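Small office moving from Gisdale to Sketden, movers or DIY?

gisdale_pete
Posted 28 January 2022
We have 588 square feet on the second floor and the new place is on the ground floor. Enberg quoted us 3000 for the whole job, packing included. Katsaros came in at 2000 but we pack everything ourselves. My boss thinks we should rent a truck and skip both. Anyone done this?

mlowry
We used Katsaros in October. They showed up on time and nothing broke. Get the stair charge in writing, ours wasn't on the first quote.

tannerhill
I would rent the truck. Paying 2000 for two guys and a dolly is crazy for a space that size.

mlowry
Until someone hurts their back on a filing cabinet. Then it isn't cheap.

tannerhill
Empty the drawers first. We moved 61 boxes and nine desks in one Saturday-length day with four people and no injuries.

fpapadakis
I manage a building in Sketden. Check if your new landlord wants an insurance certificate. Ours won't let a mover in without one, and a rental truck with employees doesn't count. Start with the stuff on top of the cabinets, it takes longer than you think.

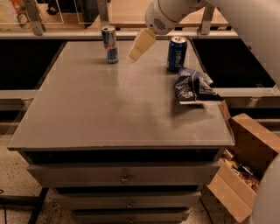

gisdale_pete
Do we have to empty the lateral files if the movers are taking them?

fpapadakis
Empty the top drawers and lock the rest, unless they go down stairs. For stairs, empty all of them.
Fotis Papadakis

tannerhill
Still say truck. The certificate thing depends on the building.

gisdale_pete
Landlord does want the certificate, just called. Leaning Katsaros. Will ask about the stair charge.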